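From: the list owner, dursun-linens
To: dursun-linens
Date: May 28, 2018
Subject: Re: Re: line drying vs. the machine (was: Re: gray sheets)

Whoever wrote the message below left it unsigned, so I'll reply to all of you and hope the guilty party is listening.

> I have hung my sheets outside for 18 years and never owned a dryer.
> They last forever and smell wonderful. I don't understand why anyone
> on this list pays to wear out their bedding in a hot drum. As for the
> gray, that's detergent. Everyone uses too much of it. Try half and
> report back.

I tried half. I am reporting back. The gray is less gray, and I resent it.

On the rest I have objections. I live in Brornuvon, where the air between October and spring has the drying power of soup. I put a queen flat sheet on the line last fall and it stayed there for 3 days. When I brought it in, it was damper than when it left and a spider had signed a lease. I'd call that storage.

I also take issue with "forever." Line-dried sheets do keep their lint, I'll give you that, since all that fluff in the dryer screen used to be bedding. But a hem that spends its life clamped in pins and snapping in the wind has its own problems. Mine always go at the stitching first, well before the middle wears thin. I now check the hems before every wash and mend anything loose with a short zigzag, which takes less time than complaining about it here.
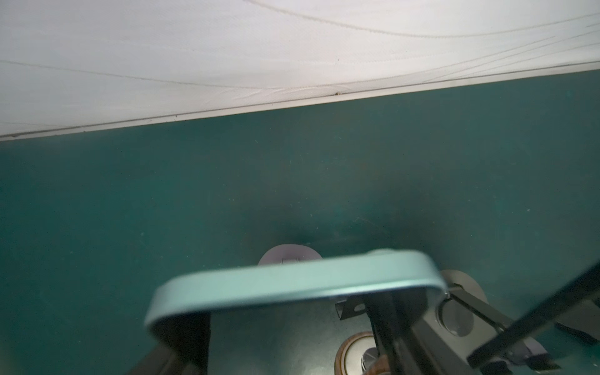 *White sheet, stitched hem, one small speck partway along the seam.*

My current system, for those who asked, and for the one person who specifically asked me not to:

- Wash warm, half the detergent (fine, you win)
- Shake each sheet out hard before it goes anywhere near heat
- Dryer on low for 40 minutes, with nothing else in there but the pillowcases
- Out while still a touch damp, then over the banister until bedtime

The shaking matters more than anything. A sheet that goes in as a rope comes out as a rope with a wet center, and it will have eaten both pillowcases. Fitted sheets are worse. I've pulled socks out of the corners that I'd already mourned.

About the Trerno wool balls somebody recommended in the last digest: I bought a set. They make the dryer sound like a bowling alley and the cat has left the room for good. The sheets were maybe a bit softer. I'd need a quieter hobby to tell.

I have not tried the Zondutar folding rack and would like to hear from anyone who has, particularly if it holds a king sheet without tipping over. The product page shows it holding one dish towel, with great confidence.

Two leftovers from the digest, so they don't get lost again. 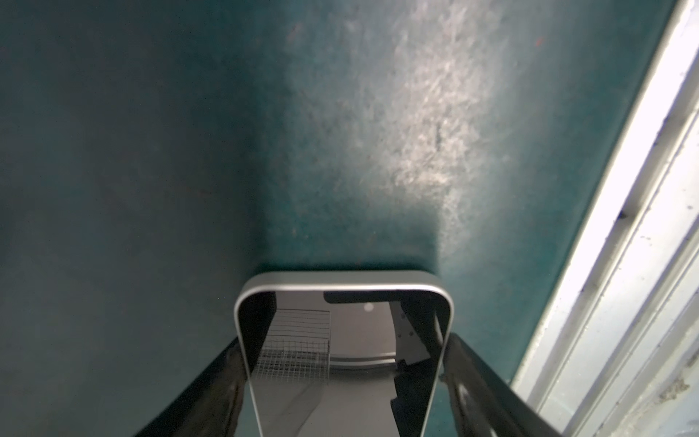 Can I use vinegar in the rinse if I'm also using bleach?

Never put them in the same load, because the two together give off chlorine gas. Pick one, and if you want the other, save it for a different wash day.

The other leftover was about ironing sheets. I don't. I have put the question to the bed and it had no opinion.

If you send replies, please trim the quoted text. The last round had the same 18 years of outdoor drying pasted in at the bottom of every message, and I've started to feel I lived through them personally.

--
dursun-linens
To leave the list, send a blank message with "unsubscribe" in the subject line. Putting it in the body does nothing except inform the rest of us.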